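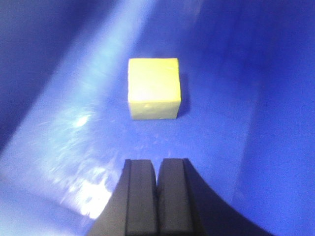

Picking soft blocks out of a glossy bin: what rules should we write down?

Posted in Small Automation > Rules and Good Practice

We run a small arm with a two-finger gripper at Zusdale, and the job is picking yellow foam-like cubes out of a blue bin and placing them in a tray. The bin has a shiny inside with curved walls, and I get strong glare on one side most of the day. The camera is on the wrist.

Up to now every operator has had their own way of doing it. One closes the gripper slowly, another closes it fast and backs off. Two of us clear the bin by hand while the arm is parked but still powered, and I don't like that. I have been asked to write one page of rules that everyone signs before the next batch, which is 3000 pieces.

What belongs on that page? I have the manual for the arm and I know it has a safety section, but it doesn't say much about the gripper or the part. Also, do you treat a block with a chip in the corner or small dents as a reject, or do you pick it and let someone sort it later?

Joon-young Ma

hulletti_bench

Start with the hands-in-bin problem and put it at the top of the page. Nobody reaches into the bin unless the arm is in a stopped state that it can't leave without a person resetting it. Parked is not stopped. A parked arm is waiting for a signal, and the signal can come from a script someone left running on another screen. Write down exactly which button or switch you mean, by its label, and who is allowed to reset.

You should also do a risk assessment for the whole cell if you don't have one. The arm, the gripper, the part and the bin get assessed together. People read "collaborative" on the brochure and assume the job is done, but the same arm with a different tool is a different case. ISO 10218 is where to start for industrial robots. Get the current edition, because a lot of the free summaries online were written for the old one. Your local workplace rules come on top of that.

For the gripper:

Set one closing force and one closing speed for this part, and write both on the page.
Lock the settings so an operator can't change them during a shift.
Any change gets a line in the log with a name and a reason.
Check the finger pads at the start of each shift. Wipe them, look for wear, and open and close once with no part.

For soft material, pick the lowest force that holds the block through the fastest part of the move. Test that with the real move. Lifting straight up and holding still tells you very little. We ran 200 picks at each setting before we fixed ours, and the first one that looked fine dropped parts on the turn.

On chips and dents, the arm should not be making that decision unless you have written down what a reject is. Take a few blocks you would accept and a few you wouldn't, bag them, label them, and keep them at the cell. Then everyone is judging against the same thing. Until you have that, pick everything and sort by hand afterward. Look at them before they go into the bin too, or you'll never know if the gripper made the marks.

Manell Dave

just tape over the shiny part. worked for us

cho_line2

I would be careful with the tape. It lifts at the edges after a while and then you have a loose strip where the fingers go. A matte liner or a matte bin is better. If you have to keep that bin, move the light first, and then put the light position in your rules. Ours was on a clamp and people kept bumping it -- we put marks on the bench in April and that was the end of the complaints.

Some other things I would put on the page:

Same bin, same spot, same way around. Use a stop or a corner bracket.
Keep a minimum distance between the part and the wall. With curved walls the side of the gripper body can touch before the fingers get to the block. If a part is too close, the arm skips it and an operator moves it with the arm stopped.
After 2 failed picks on the same part, stop and call someone. Don't let it keep trying.
Clean the camera window with the right cloth, and not with whatever is on the bench.

For the camera, save a picture from the wrist at the start of the shift and compare it with a good one. If the bright patches have moved, something has changed and you want to find it before you run.

I agree with hulletti_bench on the stopped state. I would go further and have the person reaching in keep the reset key in their pocket.

Joon-young Ma

Thanks. I am using the stopped-state rule as item one, and the key stays with whoever is reaching in. We have a matte liner on order. I still need to settle the wall distance, so if anyone has a number that works with curved bins, please post it along with your finger width.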